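Allberg Lab Course, Unit 6: Collecting Demonstrations for a Humanoid
Handout to be read before the second lab session 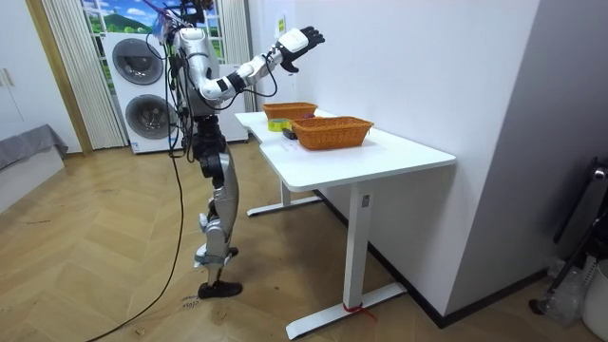
A policy trained by imitation can only reproduce what its examples contain. Most of the faults seen in last year's projects were traced to the recordings and very few to the network. This unit covers how episodes are planned, recorded and sorted.

6.1 Terms

An episode is one attempt at one task, from the start pose to the stop signal. Each episode holds joint positions, commanded positions, hand states, video and a text label. A batch is a set of episodes recorded without changing the task or the station layout.

6.2 The task set

The course uses the Falov task set, which has 62 tabletop tasks. Typical entries are "move the small item from one basket to the other" and "place the tape in the near basket." Labels are copied from the task sheet word for word. If two operators write different labels for the same motion, the model treats them as different tasks.

6.3 Varying the start

Objects must not begin every episode in the same place. Shift and turn the baskets between episodes, and swap the near and far ones at least once per batch. The robot's feet return to the floor marks each time. Changes in standing position are recorded as a separate batch, with the offset entered in the log.

Desk height stays fixed within a batch. Write it down at the start.

6.4 Recording

1. Check that the power cable lies behind the robot and clear of both feet.
2. Raise the arm to the start pose with the hand open and empty.
3. Start the Pal recorder and wait for the tone.
4. Perform the task at an even speed. Pauses longer than two seconds are learned as part of the motion.
5. Return to the start pose and stop the recorder.
6. Mark the episode as success, failure or discard.

A missed grasp followed by a second try is kept and marked as success if the task is completed. These episodes teach recovery. Discard is reserved for faults in the equipment, such as dropped video or a snagged cable.

6.5 Sorting

The current Garkska collection holds 3,549 episodes, of which 2,989 passed review. The usual grounds for rejection were a wrong label, a missing stop signal and clock drift between video and joint data. Rejected files are moved to a separate folder and never deleted.

6.6 Lab work

Each group records 200 episodes over four tasks, split evenly. Hold out one basket layout per task for testing. Submit the log, the labels and a one-page note on which start positions were covered and which were missed.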